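Phromma Tie Swap Is Back, and This Year There Are Trays

Anyone who has ever dug through a drawer for a decent tie on the morning of a job interview will love what is going on at the Phromma center on Pinmont Street. The accessory swap has opened again for January, and the donations are already piling up faster than the sorting table can take them!

The idea is simple. People bring in neckties, scarves, ribbons, belts and straps they no longer wear, and anyone who needs one can come and pick one out for free. Last year the swap passed along 200 pieces in a single month, most of them ties, and a good number went to students at Havstead College who were heading out for their first interviews.

"I thought we would get maybe a shoebox full," said Tassanee Saithong, who started the swap with her brother-in-law Chaiwat Paisan. "Then a man came in with 76 ties that had belonged to his father. Silk ones, wool ones, one with ducks on it. We were there until nine at night just unrolling them."

The ducks found a home, by the way. They went to a kindergarten teacher.

New this year is a proper sorting system, and it is a real step up from the bags on the floor. Each piece is shaken out on the big white table, checked for pulled threads and spots, and then laid in a shallow tray with others of the same color family. Reds and burgundies have been the most popular so far, stripes especially. Blues come next. If you have a plain dark green tie you never wear, please bring it, as people keep asking for one.

Things that hang better than they fold, such as bag straps and cords, go up where they won't tangle. Well, where they tangle less.

Lertchai Pongsiri, a retired tailor, will be at the center on Saturday from 2 p.m. to show how to steam out a crumpled tie without flattening it. He has strong opinions on the subject. Never put the iron straight on the fabric, he says, and never press the edges sharp, which takes all the life out of the roll. He'll also be fixing loose stitching on the back seams for anyone who wants to wait, and he is happy to teach a half Windsor to whoever asks. Kids are welcome at the knot lesson!

Donations can be dropped off on weekdays until 5 p.m. at the front desk. Please wash or air out scarves first, and don't worry about ironing anything. Ties with small stains are fine too, because Kamonchanok Thongdee cuts up the ones that can't be worn and turns them into quilt squares. Her first finished quilt, made completely from striped ties, hangs in the hallway and is well worth a look on your way in. She is working on a second one in reds and grays and says she is still short on narrow stripes.

Shoes and hats can't be accepted this time. The Dremetgate branch takes both, and Kamol Mahawong at the counter there can tell you the drop-off hours.

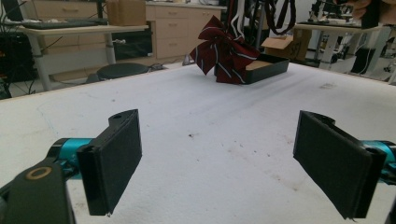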